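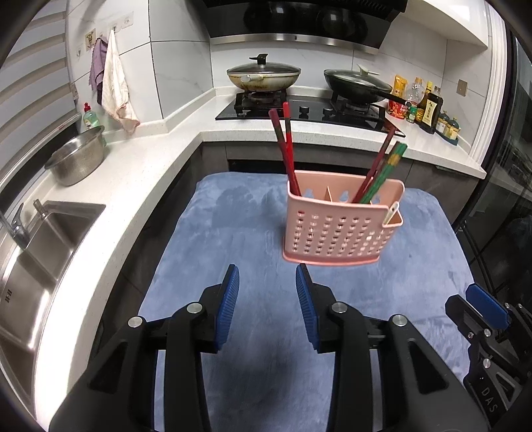
Pink chopstick holder and the blue towel.

08/03/2025 – rehearsal room notebook

Long evening, and a good one! We ran the whole set twice and then spent far too much time on the chorus of "Maldonado," where I still think the shouted line should land a beat after the snare and Crescencio Quintero still thinks it should land right on top of it. We tried both. His way is meaner, mine is easier to breathe through, and I wrote both into the lyric sheet so whoever is singing on the night can pick.

Second verse is rewritten (again, sorry everyone). I took out the line with the two swords and put the cavalry back in, and now the words fit the gallop riff without me having to swallow a syllable. "Osden" stays as it was in January, except the bridge, where we go down to half time for eight bars – please mark this on your own sheets, I won't remember.

The Grelletti head is humming again once the gain goes past six. Swapped the cable, swapped the outlet, same hum. I have a spare set of tubes at home and will bring them along, and meanwhile the Alari cab sounds lovely with the other amp, very thick in the low end.

Lyric booklets: the printer wants an order of 500 or 1,000, and I lean toward 500, knowing how many of the last ones are still under my bed. Shirts are down to 40.

Next time start with "Osden" while my voice is fresh, and somebody bring the long mic stand.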